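Post-Fault Inspection – Two-Arm Coffee Cell, Wragg site
Date: 11 Jun 2020
Inspected by: Pirjo Savolainen
Reviewed by: Kadir Özkan
Unit hours at inspection: 426

Reason for inspection: left hand stalled at the grinder during a clearing task and did not release on command. Operator used the stop button. No injury, no visible damage to the grinder.

1. Emergency stop, table side – PASS
Tested 5 times with the arms moving at working speed. Stopped each time.

2. Emergency stop, wall side – PASS
Label is worn. Replace at next visit.

3. Left hand, finger shells and screws – PASS WITH COMMENT
All screws present. One finger shell has a scuff along the inner edge. Not deep enough to replace.

4. Left hand, grip force limit – FAIL
Limit was still at the value set in April for the Moltley trial. That is too high for work around a spout. Reset and locked. Kadir to confirm the setting is saved after a power cycle.

Items 5 and 6 were checked with the left hand back at the grinder, at reduced speed, operator standing by the stop.

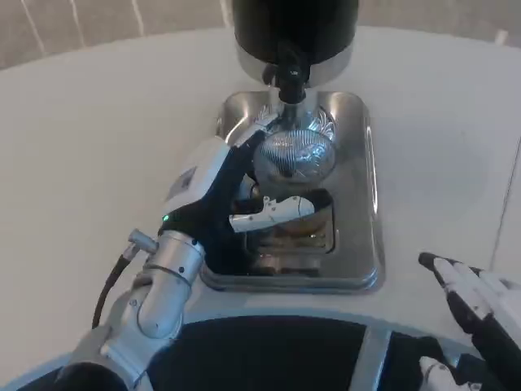

5. Clearance between fingers and spout – FAIL
The taught position is too tight. A small shift of the grinder is enough to put a finger in contact, and the arm then keeps pushing until it times out. Position to be taught again with more room. The grinder also needs a fixed stop so it goes back to the same spot after cleaning.

6. Wrist cable – PASS WITH COMMENT
No cuts or kinks. Check again after the new position is taught, as the wrist angle will change.

7. Release on command – FAIL
Failed 2 times out of 6. Fault log shows the command arriving while the hand was still in a force hold. Wovo has the log and has been asked for a fix. Open.

8. Grinder power lockout – NOT DONE
Key not on site. Grinder was unplugged for the whole inspection.

Result: unit stays out of service. Items 4, 5, 7 and 8 must be closed and signed before restart. Right arm may not be run alone in the meantime – both share the same controller.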